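Diary of the Warden, Henbridge Meeting and Retreat House
December

Rose before six and opened the side door for the early sitters. There were fewer than in the autumn, as is usual once the lanes ice over. The period of silence was kept well. One visitor who had not attended before asked at the door whether she should remove her shoes, and I said that it was customary in the small chapel and left to the person in the large one. The notice on the porch is silent on the point and should be amended.

After breakfast I received Rok Atanasov of the Dimitriou congregation, with whom we have shared the building for the whole of my time as Warden. He had come to settle the arrangements for the vigil. His people will require the large chapel from dusk until after midnight, and the kitchen for the meal which follows the fast. They expect 80 persons. I reminded him that the fire certificate governs the number who may be upstairs at any one time, and he undertook to seat the families with children below.

We then considered the question of candles. The insurers permit open flame in the sand trays and nowhere else. Mr Atanasov pointed out that in his tradition each worshipper carries a light through the doors and around the outside of the house, and that a procession with its hands empty would be felt as a loss by the older members. I have agreed to the outdoor portion, subject to the wind. Inside, the lights are to be placed in the trays as people enter. He accepted this with good grace. I shall write to him to confirm it.

The letter from Jinditz was read at the midday meeting. The sisters there ask whether we would receive three of their novices for the season of preparation, to live under our rule of silence and to share in the work of the house. The proposal was warmly received. Yen-ting Tam asked what language the novices would use for the evening prayers, and whether our own residents would be expected to learn the responses. No one present could say. The matter has been held over to Monday so that the sisters may be asked directly. It was also noted that the novices keep a stricter table than we do, and that the cook should be consulted before any promise is made.

The roof fund stands at 3,000 pounds, which is less than was hoped. The gutter on the north side will be dealt with first and the lead left until spring.

In the afternoon I gave the second of the talks on hospitality. The text was Abraham at the tent door. I had prepared at length on the running and the bowing, and found when I came to it that those present wished to speak about the bread. An elderly man described his mother baking for the feast in a house with one oven between six families, and how the order in which the loaves went in was settled each year by prayer and then by argument. I put my notes away. The remaining part of the talk will have to be given in the new year, or dropped.

I walked down to Prorno before dusk to sit with a member of the house who is unwell. We said the psalm together. She had all of it by heart and I did not. She asked that her name be read on the list of the sick, but without the nature of the illness, and I have marked the list accordingly.

On my return the tables had been cleared and the evening office was shortly to begin.
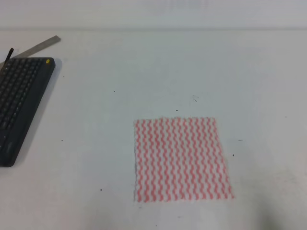
A cloth on the table, Henbridge, December.

The office was sung without the organ. The first hymn was pitched too high and we were obliged to begin it again. I read the lesson myself, the appointed reader being delayed, and omitted the final verse in error. It will be read tomorrow before the lesson for the day.

Mr Atanasov telephoned after supper to ask whether the bell might be rung at midnight for the vigil. Our agreement with the neighbours allows it on two nights of the year, one of which is already used. I told him I saw no objection to his having the other, and that he should tell the ringers himself.

Locked the side door at ten. The lamp in the porch needs a new bulb.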